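I caught up with the organizer of the Letuswood Lantern Night over a very large coffee, and she was already talking before I'd sat down. "We had 3000 people last March," she told me, "and one food truck. One!"

This time there'll be 11 of them, parked all along Pirance Street, plus a dance floor (yes, outdoors) and a brass band called Coltari that she's been chasing for ages. "They kept saying maybe — I just kept calling," she said, laughing. 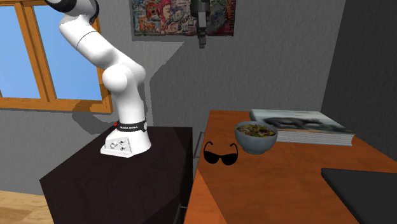

A white arm on a dark wooden cabinet.

I asked what she's most excited about, and she didn't even stop to think. It's the lantern walk, which starts at the Fikre fountain and ends down by the river. "My dad is 79 and he's walking the whole thing," she said. "He's bought new shoes for it."

Entry is free, and kids can make their own lanterns from 4 p.m. until the paper runs out. She's still looking for 50 folding chairs, by the way, so if you've got any in the garage, bring them over!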